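Bristard 4-quart pressure cooker, quick review

Writing this while a pot of beans comes down so excuse the rush. Had the Bristard since August. Use it four nights a week, sometimes five. Short version: good pot, bad lid, decent price.

Paid 83 dollars for it. The Lencho was more and had a yogurt button I'd never press. My old stovetop one was fine until the handle cracked and Skulon stopped selling the part. So, electric.

Size. 4 quarts is right for two people plus lunch the next day. Does not fit a whole chicken unless it's a small one. Does fit a 3 pound chuck roast if you cut it in half. I'd cut it anyway, cooks more evenly.

Browning. Better than I expected. Give it a full five minutes to heat before the meat goes in, the display says HOT way too early. Do the beef in two batches or it steams and goes gray. Onions after, then a splash of broth and scrape the bottom really well. If you don't scrape you get the burn warning and then you're standing there letting the steam out and starting over. Ask me how I know.

Beans. Black beans, soaked overnight, 18 minutes on high and let it drop on it's own. Creamy, not split. Chickpeas need longer. Lentils I still do on the stove, they go to mush in here.

Rice. Meh. Bottom layer sticks every time. Rinsing helps, a little oil helps, still sticks.

Stew. This is what I bought it for. Chuck, carrots, potatoes cut big, can of tomatoes, 35 minutes and tastes like a Sunday pot. Put the peas in at the end with the lid off. Thicken at the end too, flour at the start will scorch.

Now the lid. The ring holds on to smells. Chili on one night, oatmeal next morning, guess what the oatmeal tasted like. I keep a second ring for sweet stuff. Also the lid has nowhere to rest, no slot in the handles, so it drips on the counter every time you open the thing. The Lencho has a slot. Come on.
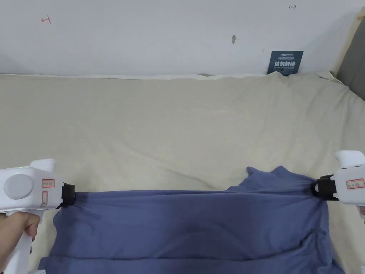

Cleaning is easy apart from that. Inner pot goes in the dishwasher, ring comes out with one pull, the little metal cage under the valve needs a toothbrush. Starch builds up in there if you cook a lot of pasta. Wipe the rim of the base as well, water collects in teh groove and gets funky.

Manual is useless. Cook times are all over the place, pork shoulder listed shorter than chicken thighs?? Ignore and use any decent chart.

Slow cook setting runs cool. A chili that took 6 hours on low in my old crock needed closer to 9. Use high.

Would I buy it again, yes, at this price. Not if it goes over a hundred. Four stars, one off for the lid.

Beans are done, gotta go.

Comments (4)

crockpotrefugee
Same burn warning here until I stopped adding tomatoes early. Now they go on top and I dont stir. No trouble since.

mj_in_the_kitchen
Does the Praltuden steamer basket fit the 4 quart? Mine is for the 6.

soupseason
@mj_in_the_kitchen no, too wide. Tried it. Get the folding kind.

dumplingdad
Try the rice with the pot off heat 10 min before you open it. Mine lets go of the bottom most of the time.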